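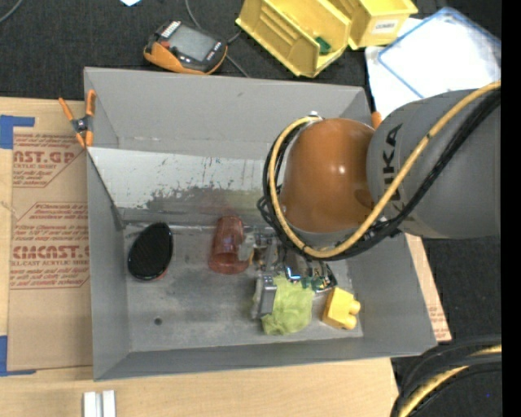

So the Prullow Pilots finally let everybody in on the new away uniforms, and I have been arguing about them with my brother-in-law ever since the email hit my inbox. I love them! He says they look like pajamas. The shirts are gray with a big glossy orange-brown stripe down the side, pretty much the color of the rounded joint on that KUKA arm up top, and the gray is close to the gray of the bin too. On a basketball court, under those awful yellow lights at Endside, I think it's going to look terrific.

The numbers are a different story. They went with skinny black lettering that I could barely read from row 4 at the preseason scrimmage, and my eyes are fine (I had them checked in June). If you're up in the cheap seats, good luck figuring out who just fouled out.

Anyway, the basketball. We lost both our games to Ulham last season and I'm still sore about the second one, when we blew a lead in the last 2 minutes by throwing the ball to absolutely no one. The defense should be better this time. We've got more size, the new center runs the floor like a guard, and the coach seems done with that slow half-court stuff that put my whole section to sleep. I do worry about free throws. I worried about free throws last year too, and the year before that, so maybe it's just who I am now.

Season tickets went up to $336, which hurt, but the half-season plan is $188 and you still get the Ulham home game. I went with the full one. My wife knows. They're selling the new shirts at Willems on the corner across from the gym, and last I checked they were already out of mediums, so I bought a large and I'm hoping it shrinks.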